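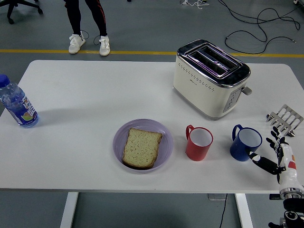 Re: [shortfilm-l] Festival fees and the Genedcombe deadline

Date: Aug 24, 2020

> Has anyone here sent a short to Genedcombe? I have a 40 minute
> documentary that everyone tells me is too long for a short and too
> short for a feature. The late entry fee is $75 and I'd hate to burn
> that much on a film they won't even watch to the end. Also, do they
> want a finished sound mix at the entry stage, or will they take a
> rough one? Mine won't be done until December.

Hi all,

I sent them one two years ago, so I can answer some of this, though the rules may have moved since then (check the entry page, it's the long gray one with all the fine print).

On length, you're okay, but only barely. Their cutoff for shorts was 43 minutes when I entered, and that included the credits. Mine came in right under it after I took out a whole interview I loved. I was mad about it for a week and then I watched the film again and didn't miss it, so there you go. But at 40 you don't need to cut a thing for them. Whether you should cut it for other festivals is a different question. A programmer has to fit you into a block with other films, and a 40 minute film eats half the block. I got turned down by Premstead with a very kind note that said pretty much that, and when I sent them a 15 minute version of the same film the next year they took it!

On the mix, I sent a rough one. There was a card at the front that said "temporary sound" and I wrote the same thing in the notes box. They didn't mind. What they did mind was subtitles. If anybody in your film speaks anything other than English, get the subtitles done before you enter, even if everything else is held together with tape. I had one scene without them and got an email asking for a new file within two days, which was not a fun two days.

The fee, ugh. $75 is a lot for a short. I paid the early price and it was much easier to swallow. If your film is set in the area or you live in the state, write to them and ask for a waiver. Keep it to a couple of lines, no life story. I know of two people on this list who got one that way and I wish I'd thought of it.

Since you asked last month about where the money goes once you're in: I kept a sheet for my last film and the total for fees, posters and a drive file they made me redo came to $972. That's for one short, over one year, with no travel in it. I'm not saying don't do it. I met the editor I work with now in the line for coffee at the Stadum screening, and I'd have paid double for that. Just pick your five or six festivals first and write them on the wall, or you'll be up at midnight entering everything with a button on it (ask me how I know).

One more thing, on Nouri. Somebody upthread said you can use their screener links for entries. You can, but turn off the expiration date! Mine ran out in the middle of judging and I only found out when I went to look at the view count.

If you want a second pair of eyes on the cut, send me a link off list. I'm slow but I do watch the whole thing, and I'd love to see it before the mix is locked.

Good luck with it, and let us know what you decide about the length.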